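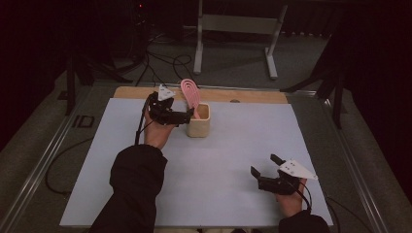
Lucyna Sikora said that getting her father to the hairdresser had become a whole day's work, and that in the end they had simply stopped going. She was speaking at a meeting in Hatden in May, when residents were asked what they found hardest to arrange for relatives who can no longer leave the house. Haircuts came up again and again.

**Home hairdressing service to open in Hatden**

Indano, which runs two salons in the town, will start a home hairdressing service for people in Hatden and Drallik who cannot easily get to a salon. The service covers washing, cutting, drying and setting, as well as beard trims. It is open to anyone who is housebound through age, illness or disability, and to the people who look after them full-time.

A cut will cost the same at home as it does in the salon, with no charge for travel. A grant of £2,000 from the Wieczorek Fund has paid for two portable basins, folding chairs and the extra insurance that home visits require. Wages and fuel will be met by the business.

Three stylists have been trained for the work. The training took in moving and handling, washing hair for someone who has to stay in bed, and working with people who have dementia. All of them have had background checks and will carry photo identification.

"We lose touch with customers we've had for twenty years," said Aurora Neves, the owner of Indano. "They break a hip or their eyesight goes, and they stop coming in. Some of them have had the same stylist all that time. We should be going to them." 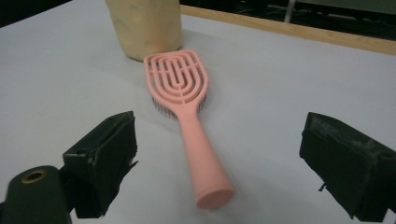

Visits will be booked in slots of an hour, and the same stylist will come each time wherever the rota allows. Customers are welcome to have their own brushes, combs and towels used if they prefer. Otherwise the stylist will bring a clean set for each visit. The only things needed in the home are a plug socket, warm running water and enough floor for a chair. Customers who stay in bed can have their hair washed there with an inflatable basin.

Colouring and perming will not be offered to begin with. Both need a skin test beforehand and a good deal more time in the house, and Indano wants to see how the first bookings run before adding them.

Bartosz Michalski, one of the three stylists, made a number of trial visits in the spring. His oldest customer was 78 and had been cutting her own fringe with kitchen scissors.

"She'd made a decent job of it," he said. "But she couldn't reach the back. I was there an hour and we talked for most of it — her late husband was a barber in Drallik, so I had to watch what I was doing."
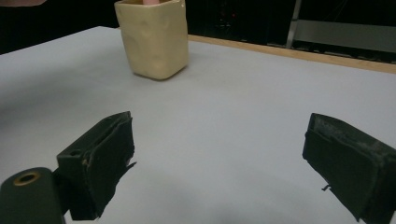
**Can a relative or carer make the booking?** Anyone may book on a customer's behalf, provided the customer has agreed to the visit. The relative or carer does not have to be present, but is asked to leave a telephone number.

Bookings will be taken by phone or at the counter of either salon from 9am. Cancellations are free up to 5pm on the day before. Payment can be made by cash or card at the visit, or by a family member over the phone.

Care homes are not part of the service. Homes looking for a regular hairdresser should write to Damian Szewczyk at the salon office, who is keeping a list.

**Notes to editors**

Indano is an independent hairdressing business. Both of its salons are in Hatden and will keep their present opening hours.

Aurora Neves and Bartosz Michalski are available for interview. Requests to speak to customers should be made through Damian Szewczyk at Indano.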